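**Malleck storage box with lid, two months of use**

I bought two of these boxes in July from Fontana, the house goods store near my work. I wanted something for flour and sugar, because the paper bags always open in my cupboard and then everything is dusty.

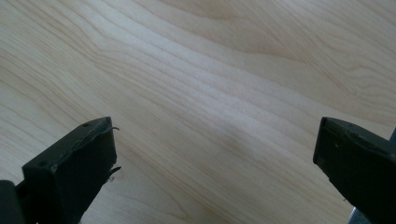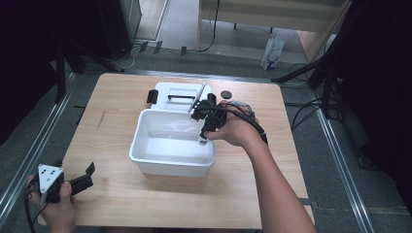 I will start with the good points. The box washes easily. I use warm water and a soft sponge, and the flour does not stay in the corners. It also does not keep smells. My friend Morena Grasso had onions in hers for a week, and after one wash she could put cookies in it.

The lid is more difficult. When the box is full, you must press it with both hands until you hear the click. My mother cannot do it alone. I wrote to the store about this, and Mr. Bassi answered me the same Saturday, very politely. He said that the lid becomes softer with time. After two months I do not feel a big difference.

Before this I had a Prokus box for four years. It closed better, but it was too tall for my shelf, and the bottom broke when I dropped it in the kitchen. The Malleck is lower, so I can put one on top of the other and still reach the salt.

Please do not put it in the dishwasher on the hot program. I did it once with the second lid, and now that one rocks a little when it is on the box.

I give it four stars. I would buy it again for dry food, but for soup I would look for another one.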